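Clearing the Table

The task sounds like a chore for a ten-year-old. Dinner is over, the table is covered with dishes and trash, and someone has to sort out which is which. The trash goes in the bin. The dishes stay behind to be washed. For a robot arm, this has been a stubborn problem, and a small research team at Cerasar has spent much of the past year on it.

The team's method is called Ollach. It is a way of teaching a robot from human demonstrations, and its main idea is easy to state. The robot learns two things separately: what an object is for, and how to get hold of it. Most earlier systems learned both at once, from the same recordings, and tended to mix them up. A robot that had seen many paper cups thrown away might also throw away a drinking glass, since the two are gripped in much the same manner.

Binta Ogundipe, who leads the project, ran into this early. "We had a model that was very good at picking things up and had no idea what it was holding," she says. "It put the same bowl in the trash three times in one afternoon. The grasp was perfect every time."

Ollach was trained on 969 demonstrations. In each one, a person guided the arm through part of a cleanup, starting from a different arrangement of objects. The recordings come from two viewpoints. One camera stands back and takes in the whole table along with the bin. The other rides on the wrist and looks past the fingers at whatever they are about to touch.
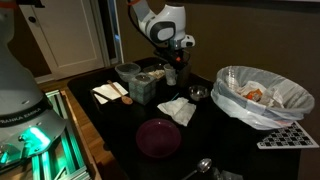
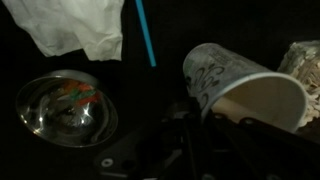
The table and trash bin in the wide view, top, and items on the dark surface from the wrist camera, bottom.

The two views do different jobs. The wide view feeds the part of the system that decides what to do next - which object, and where it should end up. The wrist view feeds the part that closes the fingers. The second part is never told whether an object is trash. It only gets a target and works out an approach.

A paper cup on its side is a good test of that second part. If the fingers come down on the wall, the cup can fold or roll. Coming in at the mouth and pinching the rim works better, but the angle has to be close to right. Steel bowls cause trouble of another kind. Their surfaces pick up bright spots and reflections, and in early trials the system sometimes read a reflection as a separate object and tried to grasp it.

Yiran Lu, who wrote most of the grasping code, dealt with the reflections by having the arm look twice. Before committing to a grasp, the wrist moves a short distance to the side and compares the two images. A real object shifts in a predictable way. A reflection usually slides or changes shape. "It costs us a little time on every pick," Lu says. "I'd like to get that time back, but I would take slow over wrong."

To measure the result, the team ran 400 trials with object layouts that were not in the training set. Ollach was compared with Bitar, the group's own earlier system, which learned everything from a single combined model. Both used the same arm and the same demonstrations. Bitar put at least one dish in the trash in 48 trials. Ollach did so in 5.

The picture is less clear for grasping. Ollach dropped soft items, such as crumpled napkins, nearly as often as the older system did. Thin objects lying flat were also difficult. Lu thinks the camera is part of the problem, because the fingers hide the object during the last bit of the approach. The team has tried adding a touch sensor from Fluvora to the fingertips, but those results are not ready to report.

There is also the matter of judgment. A napkin that has been used is trash, and one that is folded beside a plate may not be. Ollach goes by what the demonstrators did, and the demonstrators did not always agree. Ogundipe's group went back through the recordings in February and marked the cases where two people had treated the same kind of item differently. The next version will be trained to stop and ask in those cases. The team is still deciding how often a person would put up with being asked.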